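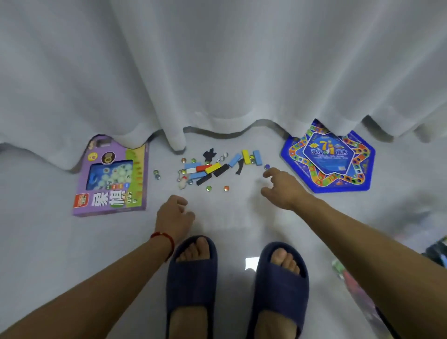
Board games on the floor, where do yours live?

zmahlangu
Posted 6/5/18
We moved into a place with no closets to speak of (one, and it's full of coats) and the games have ended up on the floor along the window wall, under the curtain. I've got the purple Chinese chess set, the blue 7-in-1 set that's shaped kind of like a star, and then a bunch of colored wooden blocks that belong to my son and go wherever they want. Every time I draw the curtain the hem drags over everything and I find a block in the kitchen two days later.

What are people doing with games when there's no game cupboard? I don't want a big unit. Rent went up in February and I'm trying not to buy furniture. Also, the chess set is a gift from my aunt so I'd like to keep the box nice if I can.

garba_o
Under the bed. Get one of those flat rolling boxes, put everything in it, done. We've got a Kavholm one with a lid and it's held up fine. The only thing I'd say is measure the gap first, I had to take mine back and swap it for the lower one.

Asabe I.
I'm going to disagree with the bed idea! We did that and the games just stopped getting played. My two are 5 and 8 and if they can't see it they don't ask for it. Yours being on the floor by the window is probably why they get used at all. I'd leave them right there and get a low open basket for the blocks so at least the little stuff is in one spot.

garba_o
Mine are teenagers so seeing it makes no difference, they see the dishwasher too.

zmahlangu
Ha. Asabe, you might be right, he pulls the chess out constantly. He doesn't play it right (he's six, he likes stacking the pieces because they're that pale green glow-in-the-dark kind of color) but he does go for it first. The star one we play as a family on Sundays, the track around the outside at least. I couldn't tell you what all seven games are, the print on it is tiny.

BimEdet
Do you read the pieces ok? I learned xiangqi from my neighbor and it took me forever to stop mixing up the characters. In the end I made a little cheat card and taped it inside the lid.

On storage - ditch the boxes. I know people hate hearing this. I cut the front off every box and keep it flat in a folder, and the pieces go in zip pouches with the name on. Took our shelf from two rows down to one. I bought a pack of 200 labels for it and I will be labeling things until I die.

Asabe I.
Noooo, not the boxes! Especially one with a window in it where you can see what's inside. That's half the fun for a kid. And she said it was a gift.

BimEdet
I said people hate hearing it.

zmahlangu
The box stays, sorry Bim. I like the cheat card idea though, I've been looking at my phone every other move. Could do it with pictures for him too, an elephant and a horse and so on.

garba_o
Has anyone mentioned the curtain? Sounds to me like that's the real problem. If it's brushing the floor and landing on your stuff you could just hem it up a couple of inches. Iron-on tape, no sewing, half an hour.

momeck_fan
Second the hem tape. Or clip it to the side while he's playing. I wouldn't keep a cardboard box right against a window long term anyway, we had one fade badly on the side that got the sun. Thin curtains don't stop much. Ours was a 1,000 piece Galanis puzzle and you can see exactly where the light hit it.

Asabe I.
I like a curtain that touches the floor. I'd move the games over a foot before I took scissors to it.

garba_o
No scissors involved, you fold it! But fine.

zmahlangu
OK I had not thought about the sun at all and now I'm worried about the purple. It gets light there from breakfast until roughly 2. I'll shift the boxes to the other wall tonight, and I've got an old fruit basket the blocks can go in. It won't hold the star board but that can lean behind it.

Not touching the curtain yet, it's the landlord's. I'll ask him.

BimEdet
Lean it with something heavy in front or it'll slide down flat. Ask me how I know. And if you want the cheat card I can type mine up and post it here, it's just the seven pieces and how they move.

zmahlangu
Yes please!! Big letters if you can.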